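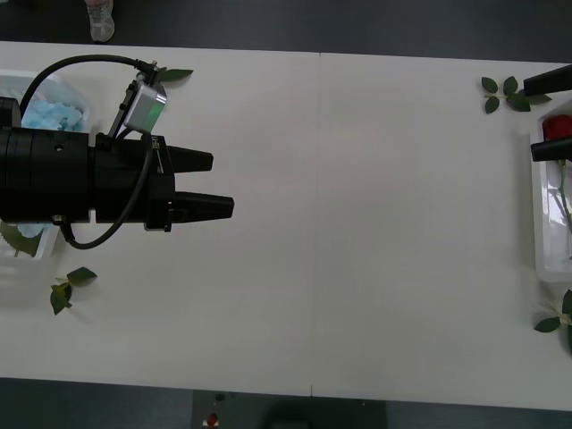 June
Prepared by the Handling Trials Group, Garnovville

Progress report to the Pilby fund: shop-floor chores, second period

The grant asks whether a two-armed bench machine can take over light counter work in a shop. This period covered artificial flowers, chosen by Nair as the retail partner because its staff handle them daily and find the work dull. The four chores under study are sorting heads, attaching leaf sprigs, laying stems in a tray and clearing the bench afterwards.

Status. Laying stems in a tray is the most advanced chore. The Vello control software now plans both arms together, and the arms no longer wait for one another when only one is needed. Sorting works when the heads are spread out and fails when they touch. Attaching sprigs is not yet dependable. Clearing the bench has been written but not tested at length.

Difficulties. Fabric gives way under the fingers, and the force reading rises late. A grip set for the stem slips on the petals; a grip set for the petals bends them. We have moved to gripping below the head wherever the stem can be reached. Leaf sprigs remain the harder item. They are thin, they lie flat on the bench, and the planner often picks an approach angle that pushes them along the surface.

Surface texture has also taken more time than planned. Velvet and ribbed cloth return different shading under the same lamp, and the edge finder treats some folds as separate parts.
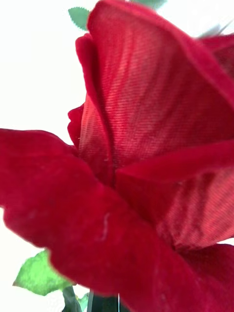
Can a machine do this work in a shop yet?

A machine can do part of it, with a trained person close by to reset the bench and deal with dropped sprigs. It is slower than a member of staff and should not be left alone during opening hours.

Changes to plan. We ask to move two weeks from the clearing task to the sprig task. The total cost is unchanged. Softer finger pads are on order, and the bench lamp will be replaced with a diffuse one before the next set of trials.

Next period. Three items are scheduled: repeat the sorting trials with touching heads, fit and test the new pads, and run the tray chore at Nair's stockroom outside trading hours. Results from the stockroom will be reported separately from bench results.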